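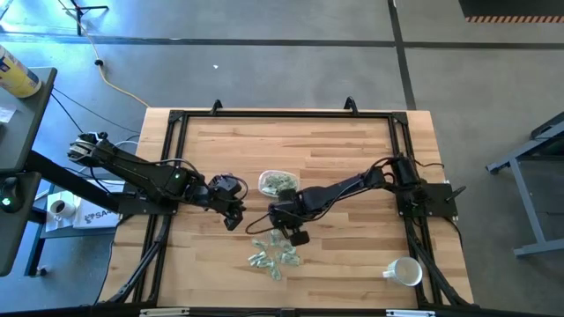

The two-arm work table at Nanoso, with small wrapped items below the grippers and a clear plastic container nearby.

July 11, 2025
By Pin-yu Shek, Nanoso

Nanoso reports new result for two-arm sorting of small wrapped goods

BROLBERG – The research group of Nanoso announces today the first results of Gradura, a training method for robots which work with two arms on one table. With Gradura, the robot learned to move small wrapped items into a container from 212 recorded demonstrations. The earlier method of the group needed roughly nine times as many for the same task.

Small wrapped items are difficult for a two-finger gripper. They lie in a loose group, they touch each other, and the wrapping can bend when it is held. When two arms work near the same group, each arm must also respect the space of the other.

Gradura divides the training in steps. In the first step the model learns only where the two grippers may be at the same time. The grasp is learned after this, and the release into the container comes last. Between the steps, the model is tested on arrangements which it did not see before.

In the final test, the robot made 100 attempts and 29 of them failed. Most of the failures happened when two items were picked together. The group considers this the main open problem and will continue to work on it.

"We are satisfied with the number of demonstrations, but we are not yet satisfied with the failures," said Pin-yu Shek, who leads the work. "The table is simple, and we want other laboratories to be able to repeat the test."

The work started in February together with Gilchrist, which supplied the software for recording. A technical report is available from Nanoso on request.

Last updated: July 2025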